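How to register and vote in a party leadership primary

Last updated 28 June 2023

A leadership primary is the vote in which a party picks the person who will carry its name into the next general election. It is run by the party, so the rules differ from those for an ordinary election. The steps below follow the open primary used in Plaltthorpe, where both of the larger parties, Fedia and the Cuevas Union, now choose their candidates this way.

Check that you can take part

You need to be on the regular electoral roll. Party membership is not required in an open primary, but you will be asked to sign a short statement saying that you share the general aims of the party. The statement has no legal force after the vote and does not make you a member.

You can sign for one party only in the same season. If your name turns up on both lists, both entries are struck out, and there is no appeal once the lists close.

People who turn 18 between the close of the roll and the general election can vote in the Fedia primary but not in the Cuevas one. Bring proof of age if this applies to you.

Find your polling place

Primary polling places are not the ones you know from other elections. A party has far fewer of them, and several precincts are usually grouped together. Plaltthorpe had 108 polling places for the last general election and 11 for the April primary. Look up yours by street name in the party's list, and check again the week before, as halls do get changed.

Register ahead of time

Most parties let you sign up at the door, but the line for that is slow. To register ahead:

1. Go to the party's primary page and choose "Voter."
2. Enter your name exactly as it is on the electoral roll, including any middle name.
3. Enter your roll number. It is printed on the top right of your voter card.
4. Read and accept the statement of support.
5. Pay the fee. Fedia charges 2 dollars per round, Cuevas charges the same but for both rounds together.
6. Save the confirmation. You will need the code in it.

If the page says your number is not found, try it without the leading zeros. If that fails, register at the door with your voter card.

Using the code on your phone

The confirmation can be shown on a phone or on paper. Both parties use the Plirkent check-in system, which reads the code from the screen. Turn the brightness up and open the message before you reach the desk — reception in older halls is poor.

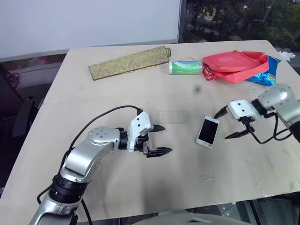

A screenshot works as well as the original message. A code that has been read once is marked as used, so do not forward yours to anyone. For a second round you get a new code by email the evening before.

On the day

Bring photo ID even if you have the code. You will be handed one slip for each candidate and an envelope. Take at least two slips into the booth, put one in the envelope, and leave the rest in the bin provided. An envelope with two different names in it is void. So is a slip with anything written on it.

If no candidate gets more than half of the votes, the top two go to a second round a week later. You can vote in the second round without having voted in the first, provided you sign the statement then.

Voting for someone else

Proxy votes are accepted by Fedia only. The form must reach the party office five days before the round, and one person can hold one proxy. Cuevas offers a mail ballot to voters who live more than 55 miles from a polling place.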